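Jobs & Calls / Part-time / Kitchen and Tableware

Table Setup Assistant, part-time (two openings)

Skusel rents tableware and small kitchen goods to schools, day camps and community lunches. We are hiring two part-time assistants for our sorting room on Useck Street. The work starts in January and runs through the spring.

You will unpack returned crates, check each piece for chips and cracks, match bowls and cups into sets, and lay out sample place settings for customers who want to see them before they order. A typical crate holds 40 pieces. On a busy day the room handles nearly 200 pieces, and most of them are plastic.

Hours are Monday through Thursday, 9 a.m. to 1 p.m. Pay is by the hour and goes out every two weeks. Training is paid at the same rate. You can expect to stand for most of the shift.

You should be able to:
- lift a full crate to table height
- tell close colors apart, such as two shades of orange
- follow a written packing list
- write clear notes on damaged pieces

No experience is needed. People who have worked in a cafeteria, a thrift store or a stockroom usually pick it up fast.

To apply, send a short note with your phone number and the days you can work to Anjani Mangundap at the Skusel front desk, or drop it off in person. Please write "Sorting room" at the top. Applications close on Friday, December 10, 2021. We will call everyone who applies, and the visit takes less than an hour.

Sample settings are the part of the job applicants ask about most. Each one begins with a sheet of white paper over the tabletop, so that colors read clearly and small marks on the rim are easy to find. Bowls go near the middle, one at a time, like the orange one with the brighter yellow-orange inside. Its outline is a little uneven, and a piece shaped like that gets turned all the way around during the check. Leave a strip of the table uncovered at the far side if the paper is short. At the visit we will ask you to set one place and check one bowl.

Comments

Yanti Sopacua: Is there parking at the Useck Street building?

Anjani Mangundap: Yes, in the back lot. Use the Govindasamy Road entrance.

Azlan Oei: Can I apply if I can only do Monday and Tuesday?

Anjani Mangundap: Yes, put that in your note.

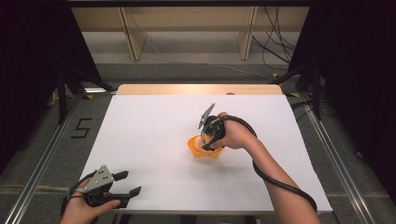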